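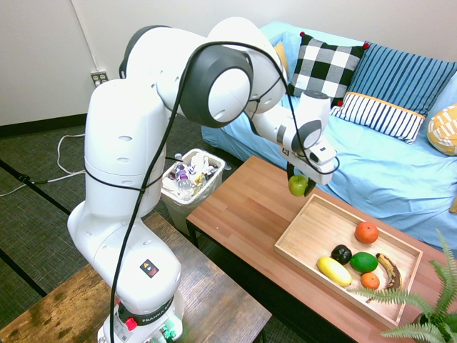
¿De dónde salen los ejemplos con los que aprende el brazo?
De nosotros, a mano y con mucha paciencia. En el proyecto Teketti, cada ejemplo es una tarea corta que yo guío de principio a fin mientras se graban los movimientos y el vídeo. Lo de la fruta es mi parte favorita: una manzana verde en la pinza, justo por encima de la mesa, y al lado la bandeja con el plátano lleno de manchas y el aguacate. ¡Me entra hambre cada vez!

¿Cuántos tenéis?
De momento 717, y de esos 311 son de fruta. El resto son de vasos y trapos.

¿Guardáis los intentos que salen mal?
Sí, con su etiqueta aparte. Uliana Yurchenko los revisa conmigo (y discutimos bastante, sobre todo por los agarres dudosos).

¿Cuánto se tarda en aprender a manejarlo?
A mí me costó unas cuatro tardes. Gilberto Henao le cogió el truco en tres, y no para de recordármelo.

¿Puedo usar los datos?
Todavía no, los abriremos en abril. Si te corre prisa, escríbele a Nazar Shevchuk y cuéntale para qué los quieres.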